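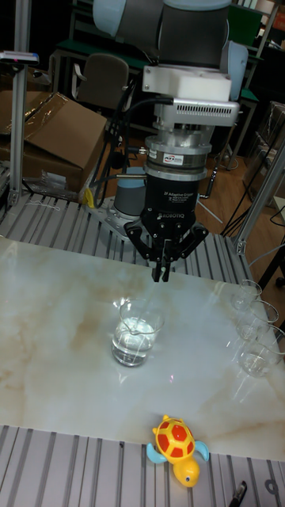 A **beaker** is a plain, open, flat-bottomed cup, most often made of clear glass, used for holding, stirring, warming and pouring liquids. It is one of the oldest and friendliest pieces of laboratory glassware, and very likely the first one that most people are ever handed at school. The word is older than the laboratory, having come into English by way of Old Norse as a name for a large drinking cup, and in some parts of the English-speaking world it still means exactly that, so that a child may be given milk in a beaker at breakfast and be told firmly not to drink from one in the afternoon.

## Shape and parts

The ordinary beaker has straight sides, a flat base and a slightly rolled rim, with a small spout pressed into the rim while the glass is still soft. The flat base lets it stand steadily on a bench or a hot plate. The rolled rim makes the edge stronger and more comfortable under the fingers, and the spout keeps a poured liquid in a narrow stream (most of the time, at least, for a timid pour from a nearly full beaker will run down the outside whatever the maker does).

Three general forms are found:

- The **low form**, sometimes called the Griffin beaker, is a little taller than it is wide. It is the everyday kind, and if somebody simply asks for "a beaker" this is what they will be given.
- The **tall form**, or Berzelius beaker, is about twice as tall as it is wide and is often chosen for titrations. Some are made without a spout.
- The **flat form**, better known as a crystallizer or crystallizing dish, is wide and shallow, giving a liquid plenty of open surface from which to evaporate.

A beaker differs from a flask in having no neck. Anything can be got in and out of it easily, including a spoon, a stirring rod, a thermometer or a bottle brush, but it also splashes more readily than a flask when it is swirled.

## Materials

Most laboratory beakers today are made of borosilicate glass, which expands very little when it is heated and so puts up with changes of temperature that would crack a common tumbler. It isn't indestructible, and a beaker taken straight from a burner and set down on cold stone may still break. Plastic beakers, usually of polypropylene, are lighter and survive being dropped, though they are cloudier and must be kept away from flames. Stainless steel beakers are met with in kitchens and workshops.

## Markings and accuracy

Many beakers carry a printed or etched scale on the side, together with a rough white patch on which a label can be written in pencil. The scale is a convenience and should be treated as one. Makers commonly allow an error of five percent, so a beaker filled to its 100 ml line may hold several milliliters more or less than it claims. Where the amount matters, a graduated cylinder or a pipette is used for the measuring, and the beaker goes back to being a very good container.

Reading the level is easiest with the beaker standing on a flat surface and the eye brought down to the height of the liquid. Water creeps up slightly where it meets the glass, forming a curved surface called the meniscus, and the reading is taken from the lowest part of the curve. Clear water in clear glass can be surprisingly hard to judge on a pale or glossy tabletop, where bright reflections gather on the rim and on the surface of the water, and a sheet of dark card held behind the beaker is a great help.

## Pouring from one beaker to another

Pouring water between beakers is among the first exercises given to beginners, and it rewards a little patience. The full beaker is held around its middle, well below the rim, and brought close to the one being filled, with the spout just over the far wall. A glass rod may be laid across the spout so that the liquid runs down it in a steady thread. The last drop, which likes to cling underneath, is taken off by touching the spout to the inside of the receiving beaker.

Teachers differ on how full a practice beaker ought to be. Piroska Vincze, whose handbook *The Patient Bench* was used for many years in evening classes at Edport, recommended starting with a beaker less than half full, and gave the matter 2 whole pages. Her pupils at Tranumau later put together a list of 77 small exercises with water and plain glassware, a good number of which need only a pair of beakers and a cloth.

## Sets and sizes

Beakers are sold singly or in graded sets that fit inside one another for storage. Teaching sets usually run up to 400 ml, although far larger vessels are made for industry. The old Prostard catalog listed its beakers by height, while the rival firm of Sipos listed them by capacity, and collectors of school glassware still grumble pleasantly about trying to match one maker's numbers to the other's.

Nested glass beakers sometimes stick. Standing the outer one in warm water while cool water is poured into the inner one will generally free them, and it is far kinder than twisting.

## Care

A beaker is best washed soon after use, with warm water, a mild detergent and a soft brush, then rinsed several times and finished with distilled water if spots are a worry. Clean glass lets water drain away in an even film; droplets left hanging on the wall suggest grease. Beakers may be dried upside down on a rack or on a folded towel. Any with a chipped rim or a star-shaped crack in the base should be retired from heating, and broken pieces belong in a separate, clearly marked container.

## See also

- Graduated cylinder
- Erlenmeyer flask
- Watch glass
- Stirring rod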